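Kurup bench compares two grippers and two wrist cameras on toy kitchen set

A bench comparison of grippers and wrist cameras has finished its first stage at Kurup, the automation testing firm, with 1,407 pick attempts logged on a set of toy kitchen items. The results were released to project partners on 23rd July.

The work was paid for by Hetinport, which supplies handling equipment to commercial kitchens and wanted figures on light, thin-walled and irregular objects before it settles on a hardware list. Two parallel grippers were tried, the Turkon short-finger model and the Isell long-finger model. Each was run with two wrist cameras, one with a wide lens and one with a narrow lens, giving four combinations on the same arm.

Cups were the hardest class. The test calls for the gripper to come down over the rim with one finger inside the cup and one outside, then close and lift. A small error in the estimated height puts a fingertip on top of the rim, and the closing movement then tips the cup over.
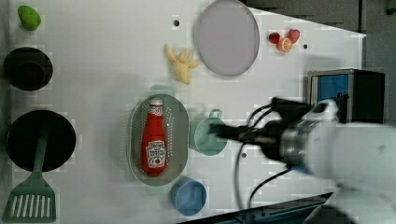

Elango Kulkarni
Test and measurement correspondent

The teal cup beside the colander is one of the cups in the set, and the gripper approaches it from directly above. The items are plain household shapes: a frying pan, a dark pot, a slotted spatula, an oval plate, a colander, and toy fruit that includes strawberries and a sliced orange half. A red ketchup bottle placed lengthwise in the colander forms a separate test, where the fingers have to work inside the colander walls without catching on them.

All four combinations were given the same list of layouts. Each layout was reset by hand from a printed overlay, and the order of the combinations was changed from one layout to the next so that wear on the finger pads would not count against whichever was run last. Lighting was held fixed. The arm speed was capped at the same value throughout, and the grip force was set once per object class and left alone.

An attempt was scored as a success if the object was lifted clear of its support, held for five seconds and set down within the target area. Anything dropped, tipped or left behind was a failure. Attempts stopped by the operator were logged separately and are not part of the success rates.

On cups, the Isell long-finger gripper did better than the Turkon unit with either camera. Its fingers reach further below the rim, which leaves more room for error in the height estimate. On the strawberries the position was reversed. The short fingers flexed less when closing on a small round object, and the Isell pair tended to push the fruit out sideways before contact was firm.

The plate was poor for both. It lies low on the table and its edge gives the fingers little to get under. Kurup's report recommends that Hetinport treat plates as a suction task, and says no further parallel gripper trials on plates are planned.

The choice of camera had a larger effect than Kurup had forecast. The wide lens kept the target in view until late in the descent, so the controller could go on correcting the position. The narrow lens gave a sharper picture at the start of the approach but lost the rim of a cup in the last part of the movement, after which the arm was working from its last good estimate. Pale objects on a white table caused trouble for both. Depth readings on translucent pieces were unreliable enough that the team added a second estimate taken from the outline of the object in the colour picture.

Rosalinda Aquino, who leads the bench team, said the interaction between the parts made a single ranking unhelpful.

"If you put the wide camera on, most of the gap between the grippers on cups closes," she said. "With the narrow one it opens again. I would not quote a figure for a gripper without saying which camera it had."

Cable routing was also recorded. The camera and gripper share a loom that hangs in loops from the arm, and a wrist rotation of more than 90 degrees can bring a loop down on to the table or across the camera's view. The software now limits wrist rotation on the approach and picks the other grasp direction where one is available.

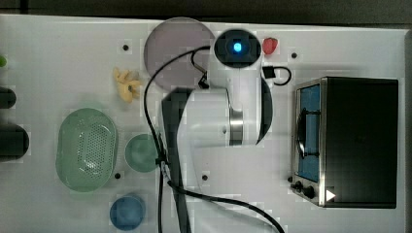

Report: Elango Kulkarni. Technical checking: Rosalinda Aquino, Kurup.

With the arm reaching up the table from the near side, as in the overhead view, the cable crosses the pink plate and runs on beside the black link. The round camera module, with its blue light, sits at the plate's right-hand edge. Postures like this are useful for checking the routing, as the slack has to be long enough for the reach and short enough to stay off the cups and the colander.

The toaster oven at the side of the table is treated as a fixed obstacle in the first stage. The planner holds a keep-out volume for it, and the arm is not allowed to enter that volume at any speed. Door opening is listed for the second stage, together with placing items on the rack.

Two controllers are to be compared in that stage. The present one plans the full path before moving and then makes small corrections from the wrist camera. The second, written at Kurup, replans at short intervals during the movement and accepts force readings from the gripper. Early runs with it were smoother near the rim of the colander, but the number of attempts is too small to report. It also stopped more often without a clear fault code – a matter the team wants settled before any timed runs begin.

Finger pads will be looked at again as well. Both makers supply a ribbed rubber pad as standard. Kurup replaced the pads on each gripper at the same points in the schedule, and found that the Isell pads had worn more at the tip than along the face. Isell has been sent the worn parts.

The item set will stay as it is, so that second stage results can be set against the first. Hetinport has asked for a heavier version of the pan to be added at the end, outside the main comparison, to check the payload margin with the longer fingers fitted.

The second stage is due to run until December. The log files and the layout overlays from the first stage are available to project partners on request from the bench team. The video is being held back until the time stamps on the two camera streams have been aligned.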